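Small trays, flat lids: a talk with Marichka Marchuk about table storage

Marichka Marchuk sets up shared craft tables for Bimis, a supplier of worktops and small storage. Her job covers what goes on the table, what holds it and where it returns at the end of a session. We spoke on 29 Jun 2023 at the Brendton workshop.

She starts with the surface. "A speckled top hides crumbs and scratches. It also hides small parts. If people are going to put down beads or pins, give them a plain area to put them on."

Her rule is one tray per person and no more than three loose items outside it. Tall organizers were dropped last October, after users complained that they blocked the view across the table.

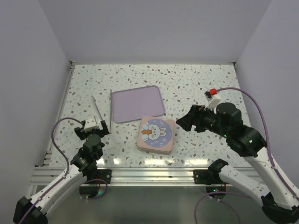
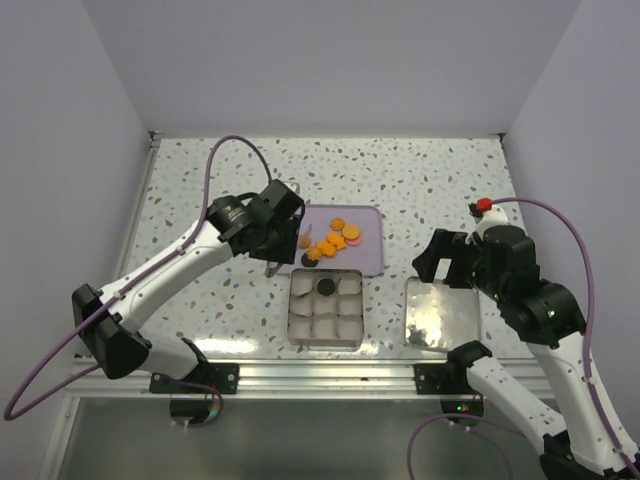 A lavender tray on the speckled top.

Marchuk prefers a tray with a low edge. A deep one, she says, turns into a bin within a week. "You want to slide a hand in flat and pick up one thing." Color matters to her mainly as contrast. The pale purple interior of the lavender tray is a single even tone, and she would put dark fasteners or thread ends there before she put them on the white top. She also checks the corners, and rounded ones get her approval for easy wiping.

Tins are a separate matter. The pink one with the rabbit and carrot on its lid is square, and she rates square tins above round ones for drawer storage. "Six square tins fill a drawer. Six round tins fill it with gaps." She keeps picture lids for shared tables, where users remember a picture sooner than a number.

Long thin items remain unsolved. Her colleague Reda Mansour wants a slotted rack. Marchuk would lay them beside the tray and accept that they roll. A trial of 70 racks is planned, and the order for the next 500 trays has been placed without waiting for it.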